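How to Clean and Pack Old Toys Before You Sell Them

By the Clovier Toy Desk
Posted in December

Print this page | E-mail this page to a friend
15 shares | 2 comments

Most of the toys we buy at Clovier come to us from attics, basements and garage shelves. Many would have brought the owner more money if they had been cleaned a little less and packed a little better. The steps below cover pressed steel trucks, tin toys and hard plastic toys made before the 1980s. They don't cover dolls, plush or anything with batteries still in it.

Set aside an afternoon. You can't hurry the drying, and the packing takes longer than people expect.

What you need

A soft paintbrush, an inch wide or so
Cotton swabs
Two bowls of lukewarm water
Mild dish soap with no added scent or bleach
Several old cotton T-shirts, cut up
White tissue paper, acid-free if you can get it
Bubble wrap
Two cardboard boxes for each toy, one larger than the other
Packing tape
A pencil and some index cards

Don't use paper towels on painted surfaces. They leave fine scratches that show up under a lamp.

Step 1. Take pictures before you touch anything

Photograph every side of the toy the way you found it, dirt included. Take the underside, the wheels, any maker's mark, and every decal. If there is a box, photograph each panel and the inside of the flaps. A buyer may later ask whether a chip was there before cleaning, and you will want to be able to answer.

Work near a window during the day and turn the flash off. Flash hides wear on dark paint and makes chrome look like a white blob. Lay the toy on a plain towel if your table is shiny. 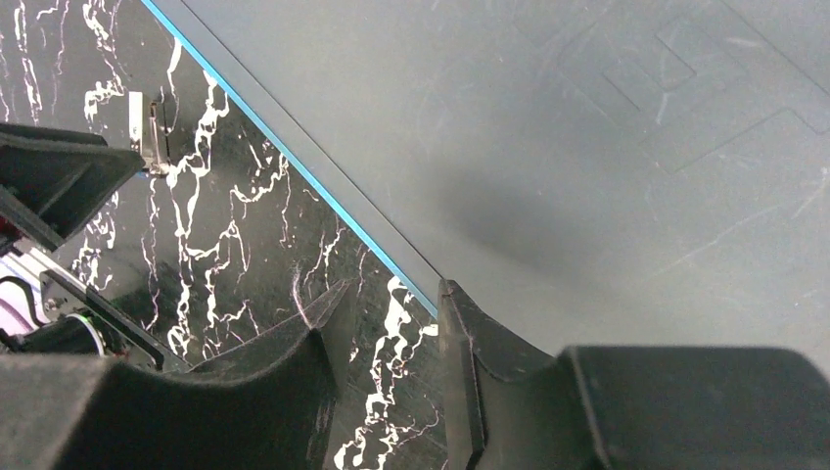
Write down what you have on an index card while you are at it. Put the maker, the model if you know it, the length, and anything missing. Use pencil. Ink can transfer to a box or a label if the card gets damp in storage.

Look for parts that have come off. Tires, small hubcaps, hooks, ladders and tailgates are often at the bottom of whatever the toy was stored in. Shake out the newspaper before you throw it away. A tailgate on its own can be worth as much as a beat-up truck, and a truck with its own tailgate is easier to sell than one with a replacement.

Step 2. Dust it dry

Brush off loose dust with the soft paintbrush. Start at the top and work down. Go into corners, door seams and the gap behind the grille. Hold the toy over an open sheet of newspaper so you can see what falls off. If you see paint flakes in the dust, stop there. That toy should be sold as is, and the listing should say the paint is unstable.

Check for rust at this stage as well. Light brown freckles under the paint are common and can be left alone. Don't sand them, and don't use a rust remover. Touch-up paint lowers the price of nearly every old toy, even when it is done well.

Step 3. Test a small spot

Put one drop of soap in the first bowl of water. Dip a cotton swab, squeeze it out, and roll it over a spot on the underside. Look at the swab. Gray or brown is dirt. Red, yellow or any other color that matches the toy is paint, and you should not go on with water.

Do the test again for each color. On some toys the body color is baked on and stays put while the trim color lifts right away. Test decals too, at one edge only. Paper labels should never be tested or cleaned with water.

Plastic needs its own test. Early plastics can cloud or warp, and some have a sharp vinegar smell when they begin to break down. If you notice that smell, keep the piece away from your other toys and don't wrap it in anything airtight.

Step 4. Wash a little at a time

If the test spots were fine, wring out a piece of T-shirt in the soapy water until it barely feels damp. Wipe a patch the size of a playing card. Wipe the same patch with a second cloth dipped in the plain water, then dry it with a third. Move to the next patch.

Never put a steel or tin toy in the sink. Water gets into folded seams and behind axles, and rust will start there where you can't see it. The same goes for friction motors and windup toys. Keep the damp cloth well away from the key hole.

Hard plastic toys with no metal axles, no motor and no paper labels can be dipped, if you must. Keep the water lukewarm. Hot water will twist a thin plastic part in seconds.

For greasy spots, go back with a fresh swab and more patience. We had a Prullis dump truck come in last year with a bed that looked black, and it took 9 passes with swabs to get down to the green. The green was in excellent shape. Someone with a scouring pad would have taken it off with the grease.

Don't use wax, car polish, furniture spray or baby oil. They give a quick shine, but they collect dust and can turn yellow. Experienced buyers can smell furniture spray as soon as the box is opened.

Step 5. Let it dry

Stand the toy on a dry towel in a warm room, out of the sun. Turn it over after a few hours. Leave it overnight. Don't use a hair dryer on decals, and don't set the toy on a heater.

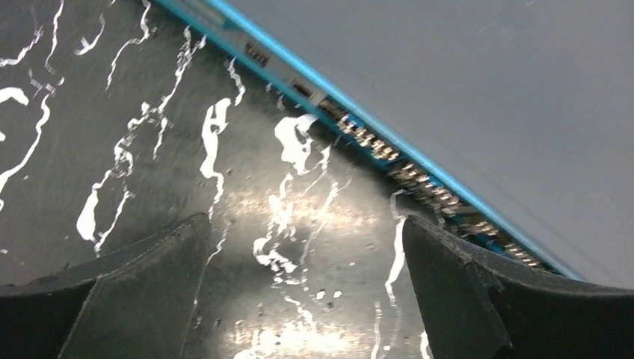 Rubber tires can be wiped with a damp cloth and nothing else. If they have gone hard and flat on one side, leave them. Trying to pull a hard tire off the hub usually splits it. Mention the flat spot in your listing and move on.

Step 6. Deal with the original box

An original box can be worth as much as the toy inside it, so treat it with the same care. Brush off the dust with the dry paintbrush. Don't use an eraser on printed areas. Don't add tape, and don't pull off old tape. Dry, brown tape will sometimes lift by itself, and if it does you can let it go.

If the flaps are loose, leave them loose. A torn flap laid inside the box in a sheet of tissue is much better than one glued back on. Flatten nothing. Boxes that have stood open for decades will crack along the folds if you force them.

Inserts and dividers count as part of the box. So do instruction sheets, catalogs and price stickers. Please don't remove a store sticker. Collectors like them.

Step 7. Pack it

Wrap the toy in two layers of white tissue first. Newspaper ink rubs off, and bubble wrap pressed directly against old paint can leave rings. Pack separate parts in their own tissue and label each bundle in pencil.

Next comes bubble wrap, with the bubbles facing out. Wrap until nothing sharp can be felt through it. Tape the wrap to itself, never to the tissue.

Put the bundle in the smaller carton and fill the gaps with crumpled paper. Close the carton and shake it gently. If anything shifts, open it and add more. Then put that carton into the larger one with at least 2 inches of padding on every side, including the bottom.

Do not ship a toy in its original box with only brown paper around it. The original box should be wrapped by itself and packed flat-sided against padding. If the toy is heavy, ship it outside its box, in a separate bundle. A Nakov fire engine weighs roughly 8 pounds and will come straight through the end of an old box if the carton is dropped.

Step 8. Label and send

Write the address on the inner carton as well as the outer one. Put your index card in a plastic sleeve between the two. Tape every seam of the outer carton. Take a last picture of the packed carton before you close it, and keep it until the buyer has confirmed that everything arrived.

Insure the package for what the toy sold for, including the box. Keep the receipt.

If you are storing instead of selling

Everything through Step 6 still applies. After that, wrap in tissue only and keep the toy on a shelf in a room you live in. Basements are too damp and attics are too hot. Don't stack anything on top of an original box, and don't stand Semwal or other tin toys directly on bare wood shelves. A sheet of tissue underneath is enough.

Look the toys over twice a year. Replace any tissue that has gone yellow.

Print this page | E-mail this page to a friend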